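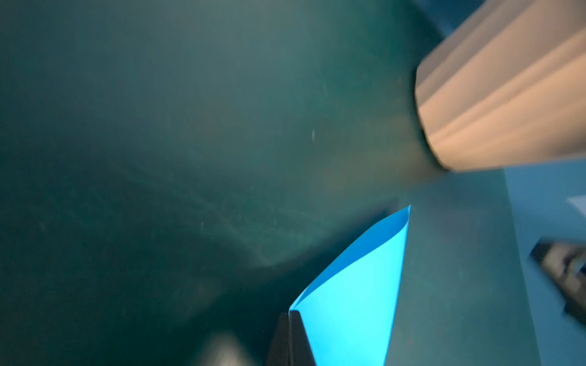 Prirkdale's Kicker Wants the Long Ones

Last updated: March 17, 2019

The Prirkdale kicker made 21 field goals last season and missed eight. The misses are what he wanted to talk about when we sat down after a morning lift in February.

"Five of those were from past 50," he said. "I'd take every one of them again. If the coach sends me out there, he thinks I can make it, so I'd better think so too."

He is going into his third year with the team. He came over from Lekota, where he kicked off but rarely got a chance at field goals, and he said he nearly quit before Prirkdale called.

"I had a job lined up with my uncle putting in fences," he said. "I told him give me one more summer. He's still asking when I'm starting."

The miss people remember came in the last game, at Karnamano. Prirkdale was down by two with four seconds left and he had 47 yards into the wind. It went wide right. The crowd was announced at 1,182, and he says he has met most of them since.

"I hit it fine. I started it too close to the upright and the wind didn't bring it back the way it had in warmups," he said. "The snap was good, the hold was good. That one is mine."

He watched the tape once, on the bus, and hasn't looked at it again. His offseason work has mostly been on his plant foot, which he said was landing too far from the ball when he tried to add distance. He kicks three days a week and stops at 40 balls.

"I used to go until my leg was dead," he said. "Then I'd wonder why I was sore in October."

Prirkdale has a new long snapper this year and will likely have a new holder, since the backup quarterback who did it is competing to start. The kicker said he would rather keep the old one – "he's got quiet hands" – but won't complain if the guy wins the job.

The opener is at home against Disari, who blocked one of his extra points last year. He brought that up himself.

"Low kick," he said. "They had a big kid in the middle and I hit him right in the forearm. I heard he graduated."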